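# Clitmont Robotics Club: Basket Set

Welcome! If you found this folder through the club page, you're in the right place. It holds the recordings our student club made with hand-held grippers for the Nakpan project, plus the notes we wish we'd had when we started. We had a great time making it and we'd love for other school clubs to pick it up, break it, and tell us what they found.

Last updated: February 18, 2020

## What's in here

- `episodes/`: 300 recordings, one folder each
- `labels/`: one text file per episode with the task name and a pass/fail mark
- `calib/`: camera calibration files, redone in January
- `scripts/`: a player and a very small converter (Python 3)
- `splits/`: our train and test lists, with 37 episodes held out for testing

The whole thing is about picking up light, springy objects. We started with blocks, like everybody, and got bored fast! Baskets are much more fun. They flex when you squeeze them, the handles swing around, and the weave gives you a different grip every time you come in from a new angle. 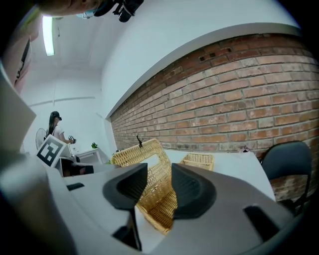

*Wicker basket held between the finger pads, with a second, shallower one on the table.*

Each episode is one person doing one task with the gripper in hand: approach, close, lift, move, set down. Most run well under a minute. We kept the failed grabs and marked them `fail` in the label file, so please don't filter them out before you've watched a few. The slips are some of the best material in the set (try playing them at half speed).

## Tasks

| Name | What you do |
|---|---|
| `lift_body` | Grab the basket by its woven side and lift |
| `lift_handle` | Same, but by the handle |
| `nest` | Put a small basket inside a bigger one |
| `slide` | Push a basket to the other end of the table |

`nest` is the hard one. Only 2 members got good at it, and it has the fewest episodes by a lot.

## Getting started

```
pip install -r requirements.txt
python scripts/play.py episodes/0001
```

Press space to pause and `n` for the next episode. If the player opens a black window on a Mac, resize it once and the video shows up. We have no idea why, and a fix would be very welcome.

## Known problems

- The camera lens is very wide, so straight lines bend a lot near the edges. Run `undistort.py` if your code cares about that.
- Roughly 100 episodes have the gripper width logged in inches. They're listed in `labels/inches.txt`, and the converter handles them.
- Ceiling lights wash out white surfaces in some clips.
- Other people and room furniture show up in the background. Everyone who was recorded said yes to sharing.

## Using it

Free for classes, clubs, and competitions. We're taking our first trained model to the Bondero student meet this spring, and the Dreltavberg club is already working on their own version with plastic tubs, so we can finally compare notes!

If you add episodes, keep the folder numbering going from where ours stops and copy `labels/template.txt` for each one. Open an issue before sending anything bigger than a few clips, as our storage is pretty small.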